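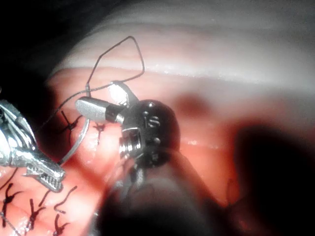
Bosura Hand Console – Teaching Station for Two-Instrument Suturing

I've been selling and setting up the Bosura for a while now, and it's still the piece of gear I get the most email about, so I've finally given it a proper page. If you already own a two-instrument practice robot and you want to record somebody good doing a task on it, this is what you bolt on. You sit down, put your hands in the grips, look at the scope picture and sew. The console writes down everything your hands did and everything the instruments did, lined up with the video.

What people use it for

Suturing, mostly. Interrupted stitches along a closed incision are the favorite because each one is a short task with a clear beginning and end: pick up the curved needle, drive it, pass it across to the other instrument, make your loop of thread, tie, cut the tails, move up the line. You can mark each of those steps with a foot tap while you work (I tap with my left foot, and my stitches are worse when I try the right, don't ask me why). The marks land in the recording, and you can drag them later if your foot was late. Mine usually is!

Needle handoffs are where I think the Bosura earns its price. With a cheaper controller you feel the lag right when one set of jaws lets go and the other has to have hold, and you end up teaching the robot your own hesitation. I recorded with a converted game controller for a whole winter and threw out nearly all of it. The grips here follow your fingers closely enough that you stop thinking about them after an hour or so – well, I did, and my hands aren't anything special.

What's in the box

Console base with two hand grips
Foot pedal board, 4 pedals (clutch, scope, step mark, pause)
Thongsuk link box, which sits between the console and your robot
Cables for all of the above
Padded armrest, removable
Printed quick start sheet

The robot, instruments, scope and practice tissue are not included. Please check that before you order, I hate doing returns on something this heavy.

The numbers

Recording rate: 60 samples per second, both hands
Console weight: 77 pounds with the armrest on
Power: standard wall outlet
Price: $2,031, link box included

Recording tips from my own bench

Set your motion scaling before the first stitch and leave it alone for the whole session. I know it's tempting to slow things down for the fiddly knots, but mixed scaling makes the data a pain to sort out afterward.

Use the clutch more than you think you need to. If your wrists are twisted up, your needle angle suffers and the recording will faithfully keep every bit of it. Clutch, get comfortable, go again.

Keep the bad tries. The Drivthorpe software (free download with your console) lets you tag a run as dropped needle, slipped knot, tangled thread and so on, and I've found those runs handy when I'm working out where a policy goes wrong. Just don't mix them in with the good ones by accident, like I did.

And watch your loops. A big floppy loop of dark thread is easy to follow on screen, but it loves to wander behind an instrument.

Please note

The Bosura is sold for research and training benches only. It isn't a medical device and it must not be used on patients.

Ordering

Consoles ship from the Fultell warehouse on a pallet, so have a second person around when it arrives. Gray is in stock. White is on back order, and I expect more in late September. If you're not sure whether your robot will talk to the Thongsuk box, email me the model and the controller version and I'll look it up before you spend anything.

Spare grip pads and pedal springs are on the parts page.

Page updated September 8, 2020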